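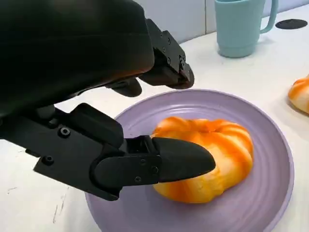

Iken cell, maintenance and setup meeting

Minutes, 17th August

Present: cell maintenance, programming, and the person from Staleck for hand spare parts (by phone, until item 4).

1. Minutes of the July meeting
Accepted with one correction. In item 3 it was written that the wrist cable was changed. It was only moved to the other clip. The cable itself is still the old one.

2. Fingertip pads
The pad on the lower finger still looks matte but the grip log shows more slips than in July. Maintenance wants to change it now, programming asked to wait until the present set of trials is finished. Decided: the pad stays on until the end of this week, then all pads are changed on the same day, so that we do not mix old and new rubber. Staleck has 10 pads in stock and will send them.

3. Screws on the finger joints
Two screws at the last joint of the lower finger were found not tight at the weekly check. They were cleaned and put back with thread glue. It was asked if the same glue may be used near the hinge link. Staleck answered no, because it can run into the link and make it stiff. The check sheet will say this clearly. Also the screws of the upper finger must be checked with the finger open, not bent, otherwise the key does not sit straight.

4. Closing force
The soft buns are for the light grip setting. At program 2292 the fingertip presses into the side of the bun before the hand closes, and we discussed if this is too much. Programming thinks the first contact is acceptable but the speed before contact is too high. Decided: lower the approach speed by 3 steps, leave the force as it is, repeat 17 picks from the purple plate and write down each one. If the plate moves during a pick, this counts as failed also when the bun is lifted.
The Staleck person left the call after this item.

5. Table and plate position
The height of the table was measured again after the cell was moved. The value in the Nassar controller was still from the old place, it is now corrected. There are scuffs and a thin scratch on the white surface. Maintenance does not know from when they are. They will be marked on the table drawing, so we can see if new ones come.
It was proposed to fix the plate with tape. Not agreed, the customer will not have tape.

6. Controller backup
The backup goes to the Valtance drive every night, but nobody has tried to load one back. Programming will do this on the spare controller before the pads are changed.

7. Other
The key for the small screws is missing again from the drawer. A second one will be ordered and tied to the cell.
The wrist cable (see item 1) is put on the list for the next stop.

Actions
Maintenance: change pads, new text in check sheet, mark scratches on drawing, order key.
Programming: approach speed, 17 picks, test of the backup.
Staleck: send pads.

Next meeting: when the picks are finished, same room.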